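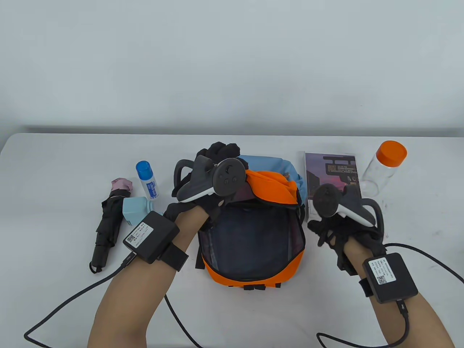
According to the shift lead at the Mever store, the old shelf lights made every white label look blue by late afternoon, and staff had stopped trusting the color of anything on the lower shelves. That remark set the scope of the project: replace the fluorescent tubes in one shelving bay with edge-lit LED panels and measure the difference.

1. Test bay

The bay has five shelves of frosted acrylic. We fitted two Distero panels per shelf, 10 in total, wired in parallel to a Stolura driver mounted behind the kick plate. The panels are dimmable. All readings were taken at full output after a warm-up of 15 minutes.

2. Method

Light level was read at nine points on each shelf with a Lahtinen handheld meter, sensor face up. The store's ceiling lights were off. The same grid was used for the tubes in February and for the panels after installation. Points were marked with tape so the meter went back to the same spots.

3. Results

The highest single reading with the panels was 2,416 lux, at the center of the top shelf. The tubes gave a higher peak directly under the lamp but fell off sharply toward the front edge. With the panels, the front row stayed within a fifth of the center value on every shelf except the lowest – there the acrylic had been cut short and light leaked at the back.

Driver temperature was not logged on the first run. The second run was logged, but the kick plate was off, so the values do not represent normal use.

4. Remaining work

Recut the lowest shelf and repeat the grid. Repeat the driver log with the kick plate on. Flicker at low dimmer settings has not been measured.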